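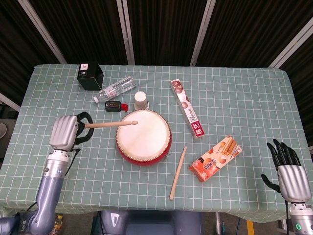 # Farora Live Set Archive: Data Card

Print this page | E-mail this page

The Farora Live Set Archive is a collection of concert listings, set lists and short audience notes for small and mid-sized music venues. It is maintained by Stuvine and is intended for people who study live music, build listing services or keep the records of a local scene. Each record describes one performance by one act on one night. Percussion is described in more detail than in most comparable collections, and a small hand drum with a red body and a white drumhead, like the one on the checkered tablecloth, would be entered under "hand drum" with "sticks" in the technique field if the player used drumsticks. Guitars, keyboards and voices follow the same pattern of instrument first and technique second.

## Version

Current release: 3
Last revised: Mar 15, 2025
Maintainer: Gopinath Panicker, Stuvine
Data review: Sreekumar Rodrigues, Stuvine

## Contents

Release 3 contains nearly 2,000 performance records covering 549 acts. The files are as follows.

- `performances.csv`: one row per performance, with venue, act, billing position and set length
- `setlists.csv`: one row per song played, in order
- `acts.csv`: one row per act, with lineup and instruments
- `notes/`: audience and staff notes in plain text, named by performance ID

All files are encoded in UTF-8. Fields are separated by commas, and text fields that contain commas are enclosed in double quotation marks. An empty field means that the information was not supplied. It does not mean that the answer is "none."

## Sources

Records were drawn from three kinds of material: set lists supplied by the acts, listings kept by the venues, and notes sent in by audience members through the Bangera submission form. Where two sources disagree on song order, the version supplied by the act is used and the other is kept in the `alt_order` field. Cover songs carry the name of the original act where it is known. Medleys are entered as separate songs that share a `medley_id`.

Notes from the audience are edited only to remove private contact details. Spelling and punctuation are left as received.

## Changes in Release 3

The former `support` field has been replaced by `billing`, which records the position of the act on the bill. Opening acts are numbered from 1. Co-headlining acts share a number. Users who relied on the earlier field should convert their scripts before loading the new files, and a conversion table is supplied as `billing_map.csv`.

Acoustic sets are now marked separately from full-band sets. An act that played both on the same night has two records. Records from the Flevora listings were added in September and have since been checked against the set lists held by the acts.

## Known Limitations

- Opening acts are less well covered than headliners, and many have no set list.
- Set length is usually taken from the printed running order and may differ from the time played.
- Encores are marked only when the source identifies them.
- Acts that changed names appear under the name used on the night. The `act_id` remains the same.
- Four venues supplied listings without set lists. Their records appear in `performances.csv` only.

The archive should not be used to estimate attendance or ticket income. Neither is recorded.

## Use and Citation

The archive may be used for research, teaching and noncommercial listing services. Commercial use requires written permission from Stuvine. Please cite it as "Farora Live Set Archive, Release 3, Stuvine."

## Corrections

Acts and venues may request a correction to any record. Requests should give the performance ID, the field in question and the proposed value. A copy of the set list or running order is helpful when one exists. Accepted corrections are published with the next release and listed in `CHANGES.md`.

Print this page | E-mail this page

Related items

- Submitting a Set List Through Bangera
- Flevora Listings: Field Guide
- Instrument and Technique Terms
- Release 2 Data Card (archived)

Contact | Copyright 2025 Stuvine | Back to top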